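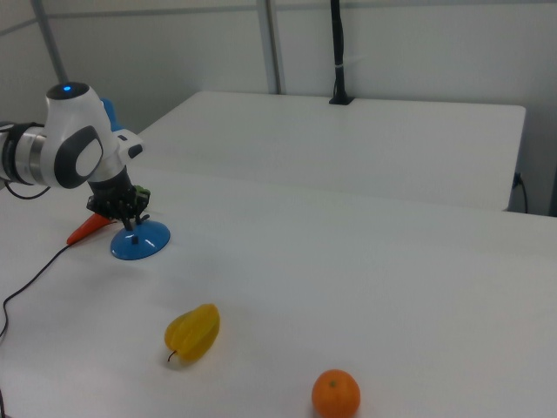 When does the autumn planting on the Pekside plots begin?

The first trees go in during November, once the leaves are down and the young stock can be lifted bare-rooted from the nursery at Rivadberg. Hedging follows as soon as the trees are staked.

Pekside Community Orchard
Minutes of the general meeting held on 20/08/2019 in the Plelten reading room

Present: fourteen members, plus two visitors from the allotments next door, who were made very welcome. Apologies were received from five members.

1. Minutes of the last meeting
Agreed, with one correction. The pear that fell over in the spring gales was in row C, and the minutes had it in row D. It has been propped up and is now carrying fruit, which cheered everybody up enormously.

2. Matters arising
The gate latch has been mended. The water butt behind the tool store still leaks at the tap, and two members will look at it after the next work morning. The secretary has written again to the parish about the overhanging sycamore and had a friendly reply but no date.

3. Summer report
What a season it has been! The early plums were so heavy that branches had to be held up with forked poles, and people passing on the footpath kept stopping to ask what variety they were. (They are the old Rivadberg yellow, grafted from the tree by the mill, and we should be very proud of them.) The cherries did less well. Birds had most of them before the nets went up, and the meeting agreed that next year the nets come out a fortnight earlier.

The orchard now has 134 trees in the ground, with two lost to canker since the spring. Both were cut out and burned. Members are asked to keep wiping their pruning saws between trees, even when in a hurry.
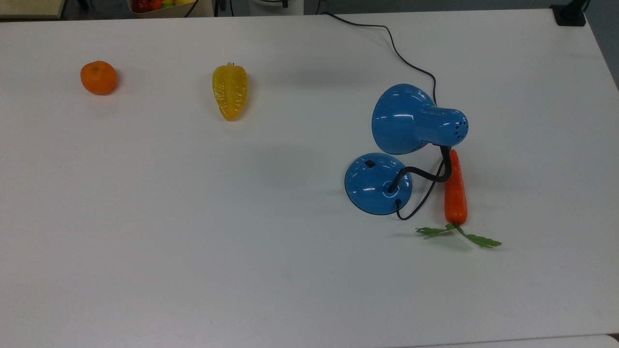

There was a long and happy discussion about what to do with windfalls. Last year too many were left in the grass, and the wasps made picking miserable along the south hedge. It was agreed to put three crates by the gate, marked for eating, for juicing and for the compost, and to ask everyone leaving the orchard to carry a few windfalls down with them. A member offered to bring her own crates if the old ones have rotted. The allotment visitors said they would gladly take anything too bruised for us.

4. Money
The balance stands at 790 pounds after paying for the netting and the new ladder. The grant application to the Hájek Fund has gone in, asking for 3000 pounds towards the juice shed roof, and we should hear before the frosts. If it succeeds we can stop borrowing tarpaulins. If it does not, the meeting was in favour of mending the worst corner ourselves and trying again next year.

Subscriptions remain as they are. One member asked whether families could pay in two halves, and this was agreed at once.

5. Apple day
The liveliest item of the evening. Apple day will be held in the orchard as before, with the press running from mid-morning until the apples run out. Ideas put forward:

Longest peel contest, with separate turns for children and adults
A tasting table with every variety labelled, including the sour ones
Bring-your-own bottles for juice, washed at home please
Songs by the Plelten choir, if they can get over after their rehearsal
A cake table, with a plea for more savoury things this time

Last year 59 bottles were filled before the press handle sheared. A stronger handle has been fitted and tried on a bucket of early windfalls, and the juice was wonderful — sharp, pink and gone in minutes.

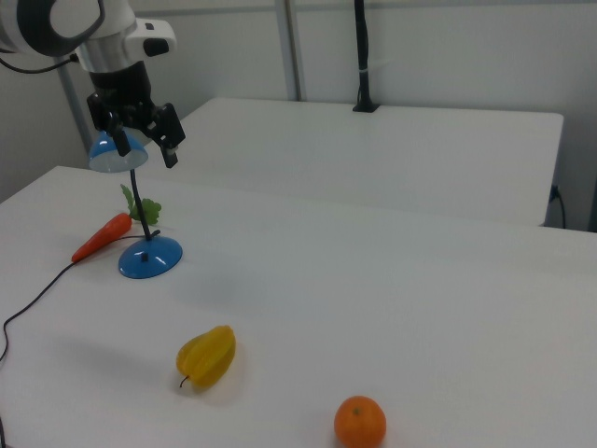 Parking was raised again. Cars on the verge caused trouble for the milk lorry, so visitors will be pointed to the field by the chapel, and the farmer has kindly said he will move the sheep. Signs are to be painted on the backs of the old ones. It was felt that arrows should be bigger this time and that somebody ought to check which way they point before the gate opens.

6. Autumn planting
The order for Rivadberg needs to go in by the end of next month. The meeting chose two quinces, a medlar and four late-keeping apples, with the medlar voted through on a show of hands after a very spirited speech in its favour. Holes will be dug on the work morning before delivery. Stakes are in hand, but we are short of ties and old bicycle inner tubes would be gratefully received.

7. Any other business
The scythe has been sharpened and is back on its hook. Please hang it up with the guard on.

A pair of green gardening gloves was left on the bench by the pond.

The meeting closed at ten past nine. The next will be held in the reading room after apple day, date to be put on the gate.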